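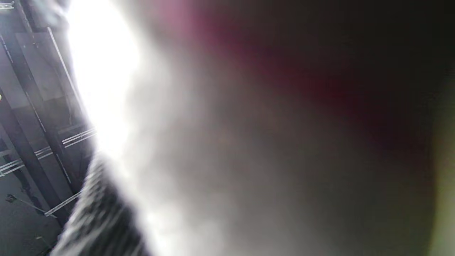

The stores at Covuvport went over to automatic replenishment in May, and most of the difference shows up in how people spend the first hour of a shift. Before that, Keith Catterall walked the bays with a clipboard, wrote down what was low and typed it up after tea. The walk took 65 minutes if he wasn't stopped. The system we put in, a stock controller from Prosen driving two small carts, does the same job from weight readings and issues a pick list before anyone has arrived. What it can't do is reach into a bay. The racking is the ordinary adjustable kind, metal uprights with slots punched along the edges, and every beam height was set years ago to suit a person's arm. The carts need a fixed clearance. We have moved a good many beams and will move more.

The stock file holds 3,198 lines. Of those, the small fixings were easy, as they are heavy for their size and the scales read them well. Soft goods are hopeless. A pack of cloths weighs so little that the reading drifts more overnight than the pack itself would account for, so those lines are still checked by hand. Keith does them, and he now also deals with the exceptions queue, which did not exist as a job in April.

The other half of the project is handling. Folding and packing soft goods was left out of the first phase, as the quotes we had were for fixed machinery that did one size only. Despina Enache argued for teaching the movement by hand instead: an operator wears tracked controllers, does the task at a table at normal speed, and the recorded hand positions are used to train the arm.

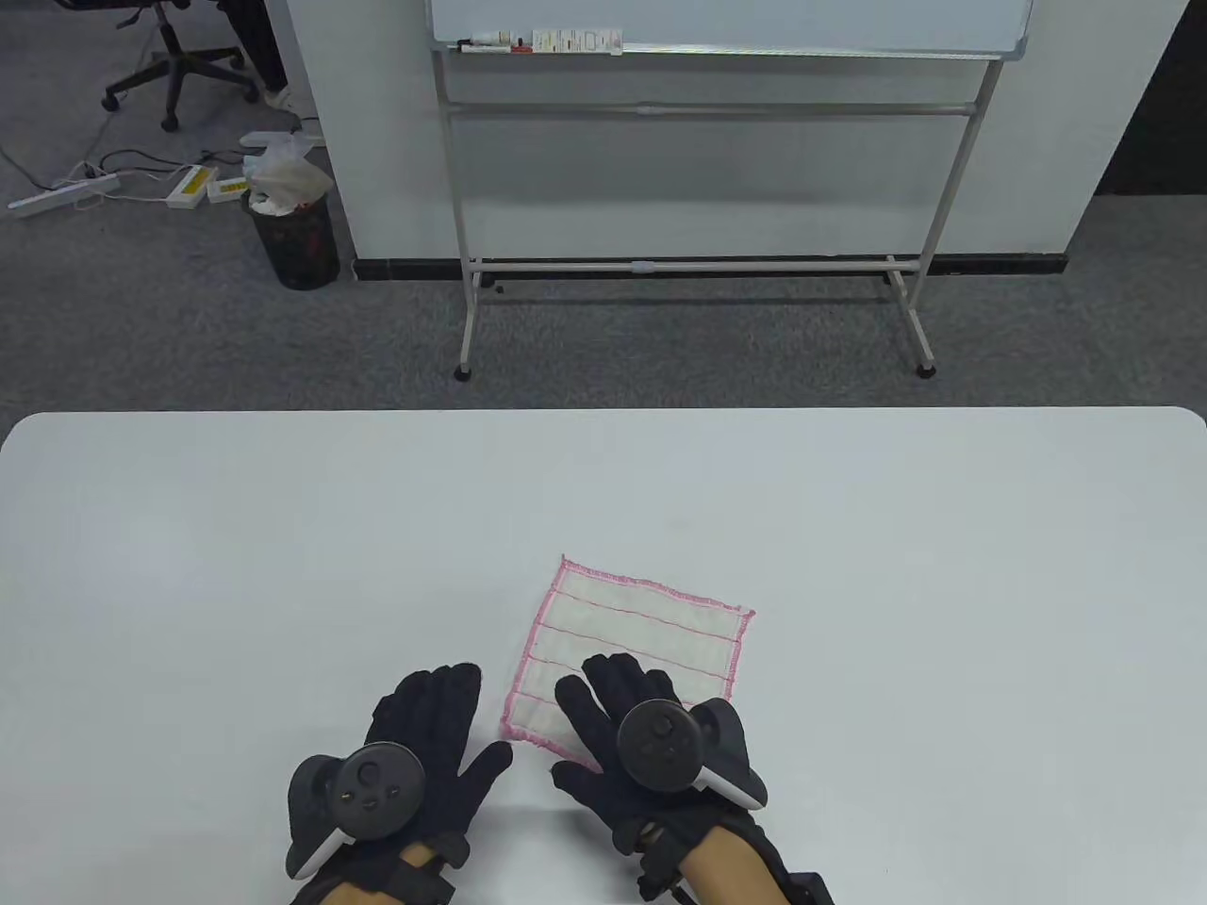

Operators do this in turns of 2 hours at most. We started with longer ones and the quality of the recordings fell off badly in the second half, mainly small hesitations at the corners of the cloth. It is duller than packing. Virgil Avram, who has packed for most of his working life, put it to me that he was being asked to do his job slowly enough for something else to learn it, and asked what grade that was. It was a fair question and there was no grade. There is now a supplement, agreed site by site, and the Agyeman depot pays it differently from us.

Some points for anyone planning the same:

Strap fit matters more than I expected. If the controller shifts on the back of the hand, the offset changes and everything after that has to be thrown away. We check the offset at the start and end of each turn.

Keep the table clear apart from the item being handled.

Let the operators reject their own takes. Benedek Juhász set up a foot switch for this, and the reject rate went up while the training results improved.

Headcount is unchanged at present. Hours have moved from the aisles to the exceptions queue and the recording table, and one early shift has gone, which two people were glad of and one was not. The next change is to the scales under the lower bays, where the floor is out of level and the readings need a separate correction for each foot.

Posted by Burgi Bachmann in May

Print this post | E-mail this post

This site uses cookies to remember your settings and count visits. By continuing to read you accept their use. Accept | Cookie settings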